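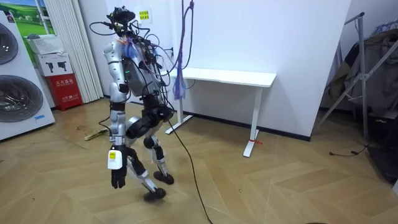
Zuzanna Zieliński wrote under my last thread that old parquet should never see a drop of water, and that her mother used only a dry cloth and wax for over 30 years. I want to answer with more than one post, so please be patient with me.

1/ First, I respect the mother. A waxed floor and a lacquered floor are two different animals, and for wax she is right. Water makes white spots in wax and then you have to take the spot out with fine steel wool and wax again.

2/ But most herringbone floors in apartments today have lacquer on top, or hard wax oil. Before you choose any method you must know which one you have. Many people skip this and buy a bottle because the label is nice. I did it too, in my first apartment in Dotora.

3/ The test I was taught: choose a place behind a door. Put one drop of water and wait 9 minutes. If the drop stays round, it is probably lacquer in good condition. If the wood under it becomes darker, the finish is thin or gone, and you should keep the bucket away until it is repaired.

4/ For wax, scratch very lightly with a fingernail in a corner. If something soft and gray comes under the nail, this is wax. (It can also be old dirt. Smell it. I am serious, wax has a smell.)

5/ For lacquer I use a flat mop with a cotton cover, wrung out until my hands hurt a little. Half a bucket of lukewarm water, one small spoon of neutral soap. Too much soap leaves a film, and then every foot makes a mark and you think the floor is dirty again.

6/ Direction matters more than I expected. With herringbone you cannot follow the grain of all the boards at the same time, so I follow the long line of the V, from the window to the door. When I mopped across, I saw the stripes every morning when the sun came in.

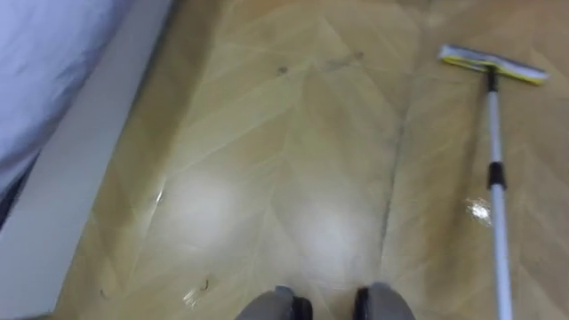
7/ And the stripes are usually not damage. They are soap, or the mop was too wet, or both. Go over once more with clean water and a second dry cover. If they are still there the next day, we can talk about damage.

8/ Somebody will ask about steam. Please, no steam. It goes in the joints, and in a herringbone floor there are so many joints. My neighbor used a steam mop one winter and in May the short ends of the blocks stood up like small roofs. The repair offer from Fitier was 164 for one corner of the room, without the sanding.

9/ About vinegar: my grandmother put it in everything and I put it in nothing. On lacquer it makes the surface dull with time, slowly, so you do not notice until you move a carpet.

10/ Oiled floors want oil soap, and fresh oil from time to time in the places where people walk. I use Nevutwood, the matte one. Thin layer, wipe away the rest, and spread the used cloths flat outside to dry. A ball of oily cloths in a trash can may start a fire by itself. I did not believe this until I read the small text on the can.

11/ Gaps between the blocks in winter are normal. The air is dry, the wood becomes smaller, later it comes back. Do not fill them in January. I filled mine in January and in summer all the filler was pushed up in little worms and I vacuumed it.

12/ Creaking is another subject and I have not solved it. Czesław Wasilewska recommended talcum powder in the joints. It helped in the hallway. In the bedroom it creaks the same as before, only now with powder.

13/ Correction to post 3, dated 24 Apr 2022 so you know which version you read: do the drop test in two places, one behind the door and one where you walk every day. The finish behind the door is often much younger in its heart, how do you say, less used. My floor is 26 years old and behind the door it looks like new.

14/ Zuzanna, if your floor is really waxed, continue like your mother. Only tell me please which wax, I am looking for one that does not turn yellow on light oak.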